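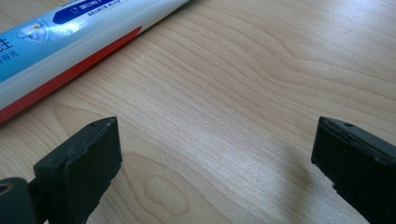
Toothpaste tube

A toothpaste tube is a soft, squeezable container used to hold toothpaste and to dispense it in small amounts. It is closed at one end by a flat seal, known as the crimp, and at the other by a shoulder, a nozzle and a cap. Most of the outer surface is given over to printing. White and light blue are common background colours, often with a stronger colour set against them, as on a Chinese-language tube with a red-orange stripe along one edge, a dark navy label band and a small drawing of a white tooth. A glossy finish is usual, although matt tubes are also sold.

History

Before tubes came into use, toothpaste was generally sold in jars or pots, and several members of a household might dip their brushes into the same one. Collapsible metal tubes had already been used for artists' paints when they were taken up for toothpaste in the late nineteenth century. Early tubes were made of tin or lead, and later of aluminium. Metal tubes kept their shape when rolled up from the end, but they could split at the folds. Plastic and laminated tubes replaced them in most countries during the second half of the twentieth century. Aluminium is still used by some makers.

Construction

A laminated tube begins as a flat printed sheet made of several bonded layers. The outer and inner layers are normally plastic. Between them is a barrier layer, either thin aluminium foil or a plastic that slows the passage of air and flavour. The sheet is rolled into a sleeve, joined along its length and cut into pieces, and a moulded shoulder is fixed to one end of each.

Tubes are filled through the open end with the cap already in place. The end is then pressed flat and sealed with heat. A batch code or expiry date is often stamped into the crimp. Many tubes also carry a small dark block near the end, called an eye mark, which a sensor on the filling line reads so that every tube is sealed facing the same way. The colour of this block says nothing about the contents, despite a widely repeated claim that it does.

Striped toothpaste is made by filling the tube with more than one colour of paste. The colours move forward together when the tube is squeezed, and stay largely separate as far as the nozzle.

Storage and use

Tubes are kept lying flat, standing on a wide cap or upright in a beaker. Plastic and laminated tubes tend to spring back after squeezing and draw in a little air, so the last of the paste is harder to reach than in a metal tube. Clips, keys and rollers are sold to hold the empty part flat – cutting the tube open with scissors is a common alternative.

Disposal

Recycling depends on the material. Aluminium tubes can be recycled where they are accepted, usually after the cap has been removed. Laminated tubes containing foil are difficult to separate and are often refused. Tubes made from a single type of plastic are easier to process, but local rules differ.

See also

Toothbrush
Tooth powder
Collapsible tube
Packaging laminate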